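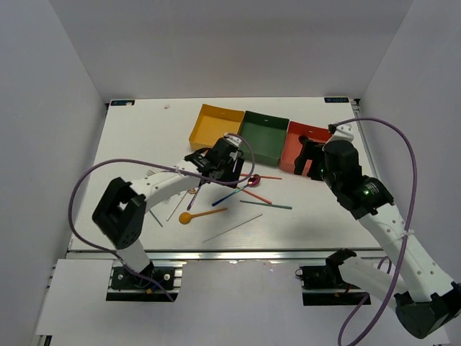 4. Mise en service du lave-vaisselle Udlow 313

Vous avez déballé l'appareil, vous l'avez glissé sous le plan de travail et vous avez retrouvé le sol de votre cuisine. Si vous avez sauté le chapitre 3 (Raccordement), revenez-y. L'eau, elle, ne le sautera pas.

4.1 Avant de brancher

1. Retirez les cales de transport en mousse des deux paniers. Il y en a aussi une sous le bras de lavage inférieur, et c'est celle que l'on retrouve en petits morceaux dans le filtre au printemps suivant.

2. Vérifiez que le tuyau de vidange forme une crosse dont le point haut se situe à 40 cm au moins au-dessus du sol. Un tuyau posé par terre fonctionne très bien, mais dans les deux sens.

3. Ouvrez le robinet d'arrivée d'eau à fond. Passez la main sous le raccord. Si elle ressort mouillée, refermez, resserrez d'un quart de tour et recommencez.

Attention : ne serrez jamais le raccord avec une pince. Le filetage est en plastique et ne vous pardonnera rien.

4.2 Régler l'adoucisseur

L'appareil quitte l'usine réglé sur une eau de dureté moyenne, que tout le monde croit avoir. Demandez la valeur exacte à votre distributeur d'eau ou consultez votre facture, au verso, dans la partie que vous n'avez jamais lue.

1. Appareil éteint, maintenez la touche Départ enfoncée et appuyez sur Marche. Gardez les deux doigts en place jusqu'au signal sonore.

2. L'afficheur indique un niveau de H0 à H6. Chaque pression sur Départ fait monter d'un niveau. Il n'existe pas de touche pour redescendre : après H6, on repart à H0. Vous ferez donc probablement deux tours.

3. Éteignez l'appareil. Le réglage est enregistré sans le moindre message de félicitations.

Remarque : le niveau H0 désactive l'adoucisseur. Il convient aux eaux très douces et à elles seules. Les économies de sel réalisées sur une eau dure se remboursent ensuite en détartrant.

4.3 Remplir le réservoir à sel

1. Sortez le panier inférieur et dévissez le bouchon au fond de la cuve.

2. La première fois seulement, versez de l'eau dans le réservoir jusqu'à ras bord.

3. Ajoutez le sel régénérant à l'aide de l'entonnoir Skaltitz fourni. L'eau va déborder dans la cuve. Elle en a le droit.

4. Essuyez le filetage, revissez le bouchon et lancez tout de suite un programme à vide.

Attention : n'utilisez ni sel de table, ni gros sel, ni la fleur de sel rapportée de vacances. Ne versez jamais de détergent dans ce réservoir. L'adoucisseur n'y survit pas et la garantie non plus.

4.4 Le premier cycle

1. Choisissez le programme Intensif. Il dure 96 minutes, durée pendant laquelle l'afficheur restera un moment bloqué sur la même valeur. Il réfléchit.

2. Ne mettez pas de vaisselle. Une demi-dose de poudre suffit.

3. À la fin du cycle, laissez la porte entrouverte. Une odeur de neuf est normale et disparaît après quelques lavages.

Si le code 214 s'affiche, l'eau n'arrive pas. Dans la plupart des cas le robinet est fermé, y compris chez les personnes qui sont certaines de l'avoir ouvert. Vérifiez ensuite que le tuyau n'est pas pincé derrière le meuble.

4.5 Charger les couverts

1. Répartissez les couverts dans les compartiments au lieu de les tasser dans celui qui est le plus près de la porte.

2. Placez les couteaux pointe en bas. Les fourchettes se mettent dents en haut, manche dans le panier, et vous vous en souviendrez en vidant l'appareil.

3. Alternez les cuillères. Deux cuillères emboîtées n'en lavent qu'une.

4. Couchez les ustensiles longs sur le panier supérieur et faites tourner le bras à la main. S'il accroche, la louche est de trop.

Remarque : le casier Flendar à couvercle perforé, vendu séparément, retient les pièces fines qui traversent le fond du panier.

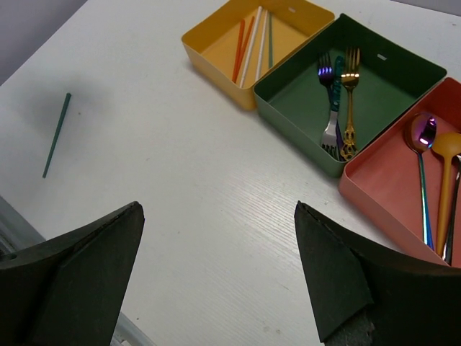 Peut-on laver des baguettes et des couverts décorés dans l'appareil ?

Tout dépend de la matière et de la finition. L'inox massif passe sans difficulté. Le bois brut ou laqué se lave à la main, de même que les pièces dorées ou colorées dont le fabricant ne mentionne pas la résistance au lave-vaisselle. Pour les autres, choisissez le programme Délicat et sortez-les dès la fin du cycle.

4.6 Après le premier lavage utile

1. Videz le panier inférieur en premier. Le panier supérieur garde de l'eau dans le fond des tasses et attend que vous le tiriez d'un coup sec.

2. Rincez le filtre sous le robinet et remettez-le en place jusqu'au déclic.

3. Des traces blanches sur les verres ? Montez l'adoucisseur d'un niveau (voir 4.2). Des reflets bleutés ? Baissez la dose de liquide de rinçage (voir 5.1).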